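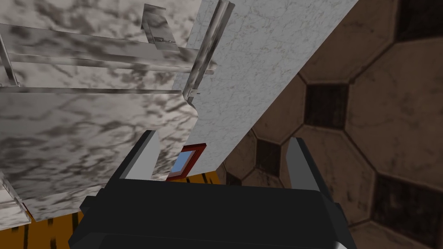

Jyoti Pal asks that new users set the wrist view before they touch the arm speeds, as she lost a morning doing it the other way round.

Section 11: First grasp in the Pinar household simulator

Complete Section 2 (licence and controller set-up) before you begin.

1. Open the Pinar launcher and choose Household from the Rooms menu.
2. Select Wrist from the View list. Both gripper fingers should be in view. If they aren't, press Reset Wrist.
3. Leave Arm Speed on Low.

Note: Surface colours and textures are reassigned each time a room loads. Marble may turn up on furniture as well as walls. To keep a room as it is, enter its seed number (811, for instance) before loading.

4. Switch to Body view and drive up to the furniture you want to work on.

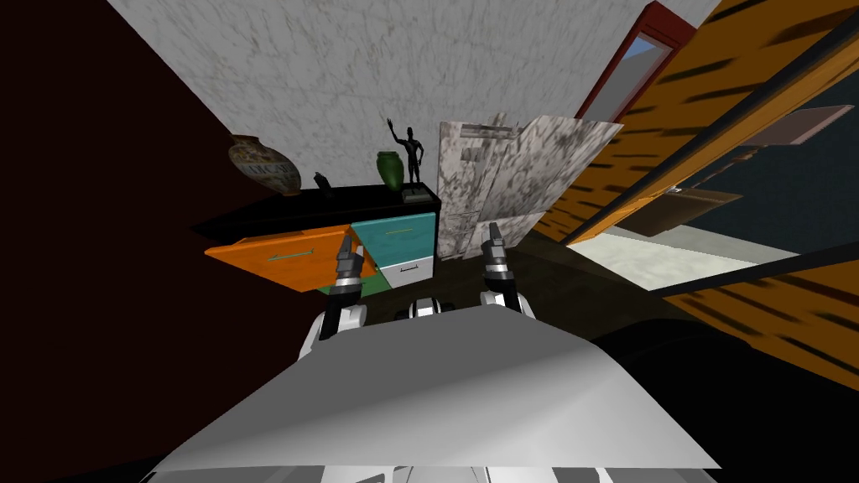 5. Stop short of any open drawer and press Hold Base. The base stays locked until you press it again.
6. Raise both arms to clear the furniture, then choose the arm you'll use.

Caution: Don't release Hold Base while the fingers are closed. The controller will drop the grasp and the attempt is logged as failed.

7. Return to Wrist view and line up the fingers on either side of the handle.
8. Squeeze the trigger slowly until the fingers meet the handle.
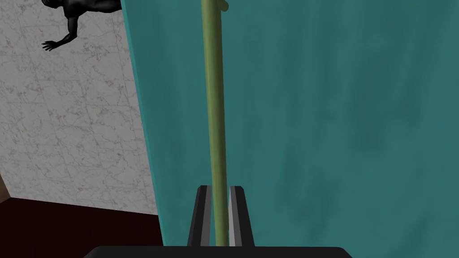 9. Keep the trigger steady and pull back in a straight line. For a hinged door, follow the arc of the hinge.
10. Release the trigger, back away and press Save Attempt.

Note: The trial licence stores 12 attempts. Export them from the File menu before starting another set.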